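Paid participants wanted: fruit and tableware study, Rakcombe

Drenis is looking for 40 adults to take part in a study of how people put fruit away and lay things out on a table. Sessions are held at our rooms in Flosamville Road, Rakcombe, and run through June.

You will sit or stand at a white table and move fruit between small bowls and dishes, first at your own pace and then following short spoken instructions. A session lasts 90 minutes with a break halfway. You may be asked back for a second one.

You should be 18 or over, able to pick up small objects with either hand, and comfortable with spoken English. Glasses are fine. Please tell us beforehand about any fruit allergy - we use pears in most sessions and can't swap them on the day.

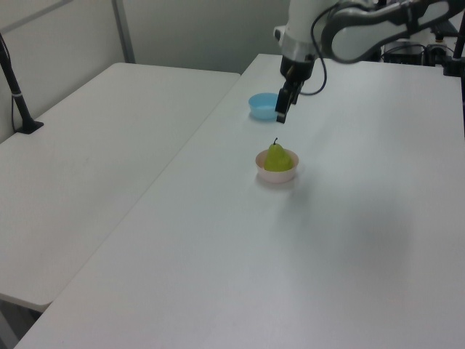 Bowls are light plastic and nothing you handle is heavy or sharp. Rings and bracelets should be left at home or in the lockers by reception.

We pay £40 per session, by bank transfer, plus bus fares within Rakcombe. The 242 bus from Ongart stops outside.

To apply, write to Faisal Siddiqui at the Rakcombe office with your name, age and the times you are free - mornings are easiest to fill. Posted 2021-06-01. Places are given in order of reply.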